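4.2 Trays, lids, and the persistence of toy animals

Our second corpus of household storage concerns small toys, a category that the tidying literature has mostly been content to call "miscellaneous." Dalley and Lu give it half a paragraph, most of it on marbles. We think it deserves more, if only because it takes up so much of the floor.

Toy animals are awkward to classify. They are too small for the shelf and too large for the jar, and they come with legs. A block put away is a block at rest, but a horse lying on its side looks, to many of the parents we spoke to, like a job left unfinished. One mother in Dronstead told us she could not close a drawer on a cow that was facing down. She closed it anyway, then went back after dinner.

Following Postau, we distinguish between deep containers (boxes, sacks, anything with a lid) and open trays. Deep containers hold more and are loved by adults. Children empty them by turning them over, a method whose efficiency we do not dispute. Open trays hold less, sit on the table, and leave the contents in view, so that a child looking for a particular animal can find it without first meeting all the others. Figure 5 gives the sort of arrangement we mean by a sparse open tray.

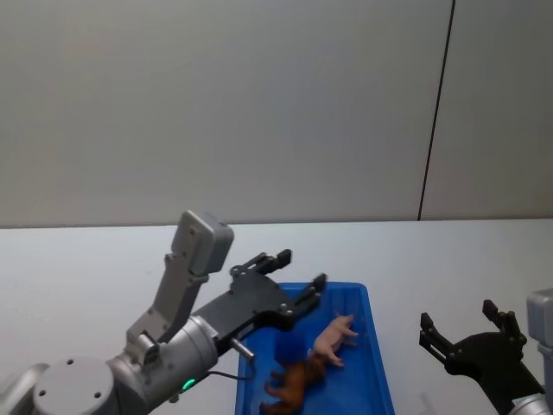
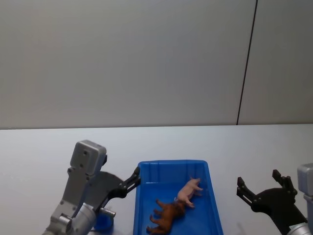 Figure 5. Sparse open tray: blue plastic, raised sides, two toy animals.

Sparse trays turned out to be rare in the homes we visited before April. The usual tray had begun its life sparse and had then been found by other objects, among them hair clips, a dead battery and the corner of a jigsaw. We call this drift, a term one of us (Căpraru) would like it recorded that she argued against. Drift was fastest in kitchens and slowest in rooms where the tray had a fixed place on a table. The color of the tray made no difference that we could detect, despite the confidence with which several families assured us that it did.

Posture proved a more interesting matter. We had assumed that animals would be stood up when put away, as they are in shops. They were not. Most were laid down or simply dropped, and standing animals were found chiefly in homes that had been told we were coming. When asked, children explained that the animals were asleep. Adults explained that the children had done it. We have coded both answers as "resting" and moved on.

There remains the question of mixing. Parents tended to sort by kind, with farm animals in one place and wild ones in another, and to describe this as the child's system. Children sorted by size, by friendship, or by who had been in the bath. Þorgeirsson's earlier notes suggest that the friendship groupings are the most stable of these and the hardest to restore after cleaning, as the adult doing the cleaning is rarely told who has fallen out. In two homes the tray had been put back by kind overnight and was found rearranged before breakfast – without comment on either side.

We take up the problem of lids in the next section.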